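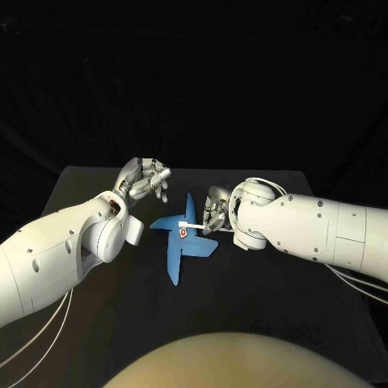 How a Pinwheel Turns

A pinwheel is a small wheel that is turned by moving air. It has three main parts: the blades, the pin, and the stick. The blades catch the air. The pin goes through the center of the blades and lets them spin. The stick holds the pin in place.

Moving air pushes on anything in its path. Each blade of a pinwheel is curved or tilted, so the air slides off to one side. As the air is pushed one way, the blade is pushed the other way. All the blades are tilted in the same direction, and the pushes add up to a turning motion called rotation.

The line through the center of a spinning object is its axis. On a pinwheel, the axis runs along the pin. If the hole is too tight, the blades rub against the pin. Rubbing between two surfaces is called friction, and it slows the wheel. A small bead on each side of the blades reduces friction.

A pinwheel lying flat on a table does not spin well. The table blocks the air on one side, and the blades may touch it. Hold the stick upright and face the blades into the wind.

Test it

1. Stand 2 steps from a fan, with an adult nearby. Hold up the pinwheel and watch the speed.
2. Move back 2 more steps. Compare.
3. Turn the pinwheel sideways to the fan. Record what happens.

Larger wheels

A wind turbine uses the same idea. Its blades turn a shaft, and the shaft drives a generator, a machine that makes electricity. The turbine on the hill at Nistport supplies 2,000 homes.

Words to know

Axis: the line an object spins around.
Friction: a force that slows surfaces rubbing together.
Rotation: turning around a center.

Clemallow Science Pages, updated 8 Aug 2020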